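Zallow adds a drawer-and-surface package to its arm rental

Zallow has extended its monthly arm rental with a household task package, sold under the name Plirnano. It consists of a single-drawer cabinet, a set of kitchen items, a task script library and remote setup support. The package is aimed at labs and small integrators that already have an arm and want repeatable manipulation tasks without building their own furniture.

The scripts are grouped by the part of the cabinet they use. Surface tasks cover picking, placing and wiping. Drawer tasks cover opening, closing and moving an item from the top into the drawer. Each script sets a start state and an end state, and a trial is scored against the end state only. Partial credit is not supported in the current release.

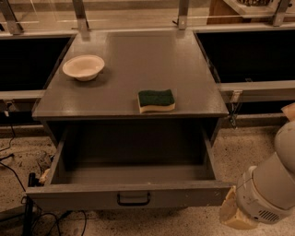
Words: Shanti Bansal | Bench work: Italo Russo
11 shares | 2 comments

We ran the drawer group for this issue. The start state used most often has the drawer fully open and empty, with a bowl and a sponge on top of the cabinet. The sponge goes in first. It is the easier of the two to grip, and the script accepts any resting orientation. The bowl has a wide flared rim and a small foot, and the script requires it to land upright.

Across 200 trials the scoring matched our own notes in all but 11. Most of the mismatches involved a drawer left slightly short of closed. The tolerance can be changed in the settings file, although the manual gives no units for it. Bisht, which handles support for Zallow, confirmed that the value is in millimeters and said the manual will be corrected in November.

The U-shaped pull on the drawer front is attached at two points and leaves the bar clear of the panel. Low approaches from the side need a waypoint near the floor, and the default path planner does not add one. Users of the Cuvico controller can import the waypoint from the support page. Others will have to enter it by hand.

The package rents for $247 a month on top of the arm, with a minimum term of two months. Replacement sponges are not included.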